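Flullville repair center to take in desktop computers under extended parts rule

13/03/2021

FLULLVILLE - The municipal repair center in Flullville will begin accepting desktop computers for assessment and refurbishment next month, after the town council approved a change to its waste handling rules. Until now, computers handed in at the recycling yard went directly to a metals processor outside the county, whatever their condition.

The revised rule creates a separate category for machines that can be returned to use with replacement parts. A desktop will qualify if its case and power supply are undamaged, its main board passes a power-on test and the total cost of parts does not exceed a set limit. Machines that fail any one of the three checks will still be dismantled and sorted for recycling.

"The old rule treated a computer with a dead fan the same way it treated one that had been in a house fire," said Gudrun Diekmann, who heads the town's waste and materials department. "Both were weighed and put in the same container."

The department ran a trial between the fall and the end of December. During that period, staff set aside 400 desktop computers from the regular collection and tested them before they were sent on. Of those, 262 met the conditions that have now been written into the rule. The most frequent faults were failed hard drives, missing memory and worn-out fans. Swollen capacitors on the main board were the leading reason for rejection.

The trial report, filed with the council in February, notes that most of the labor was spent on data removal. Each drive was overwritten and then checked with a second program. Drives that could not be read were removed and shredded. The same procedure will apply once regular intake begins, and owners will receive a numbered receipt showing how their drive was handled. 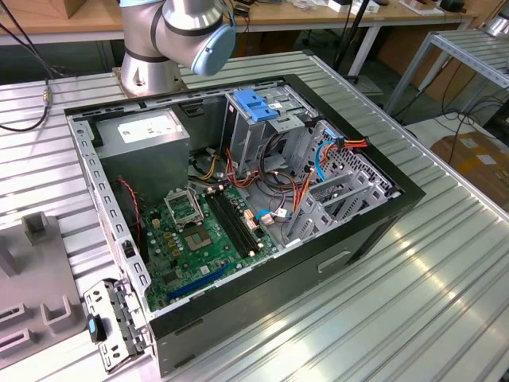 A desktop computer opened for access to the main board, with the processor socket empty.

Refurbishment will be carried out under contract by Zukulus, a local electronics service firm. The firm will supply test equipment and trained staff, while the town provides floor space, storage and transport from the yard. The contract runs for two years and can be extended once. Payment is made per machine tested, at the same rate whether it passes or fails. Council members had asked for that condition in order to remove any incentive to approve marginal units.

Benedikt Gerlach, operations manager at Zukulus, said processors and memory would be tested separately from the boards they arrive on. Parts taken from rejected machines will be kept in stock if they pass.

"Memory is the part we run short of," Gerlach said. "Many of the machines come in with one module, and people now expect two. We can usually make up the difference from a board that failed for some other reason."

Sockets will be inspected under magnification before a processor is fitted. Damaged contacts are difficult to repair at reasonable cost, and boards with that fault will be stripped for connectors and then recycled. Thermal compound will be cleaned off and replaced on all units as standard. Power supplies will be load-tested and will not be opened or repaired on site.

Finished machines will be given a free operating system and a label listing the processor model, memory size, drive type and date of test. They will be distributed through Jadoon, the town's equipment loan program, which serves schools, libraries and households that meet its income limits. Machines not claimed within 90 days will be offered for sale to the public at the yard.

The change was not passed without objection. Council member Torben Wendt voted against it and said the town was taking on storage costs that had not been fully calculated. He pointed to the electricity use of older desktops and said a household given one could pay more to run it than it would pay for a small new machine over several years.

The department's report addresses the point in part. It recommends that desktops above a fixed idle power draw be excluded from the loan program, and the council adopted that recommendation as an amendment. Idle draw will be measured at the wall outlet after the system has been running for 30 minutes with no programs open. The figure will be printed on the label.

Wolfram Schmieder, who chairs the Jadoon program, said demand had been higher than supply since last spring, when schools moved lessons online. The program has a waiting list and has been buying used machines from dealers at prices that rose through the year. He said desktops were less popular than laptops but were easier to keep in service.

"A laptop with a broken hinge is often finished," Schmieder said. "With a desktop, we can change nearly everything, and the parts are standard sizes."

Monitors are covered by the new rule only if they are handed in together with a computer. Keyboards and mice will be accepted in any condition. Laptops, tablets and phones remain outside the category because of the handling rules for lithium batteries, which require a separate fire-rated storage area. A proposal to build one is expected to come before the council later in the year.

Printers are also excluded. The department tested a small number during the trial and found that cleaning time alone exceeded the value of the finished unit in nearly every case.

Residents who want to hand in a computer should bring it to the yard's east gate, where it will be logged and tagged. Cases should be left closed, and owners are asked not to remove drives themselves, as missing brackets and cables slow down testing. Anyone who prefers to keep a drive may ask staff to take it out at the counter. Power cords should be included where possible.

Businesses may deliver up to 20 machines at a time and must book in advance. Larger quantities will be collected by Flurari, the hauling company that already serves the yard, for a fee based on weight.

The council will review the arrangement after the first 12 months. Kerstin Ekström, the town's auditor, has asked for quarterly figures on intake, pass rate, parts cost and the number of machines returned as faulty after distribution. Those figures will be published with the council's regular meeting papers.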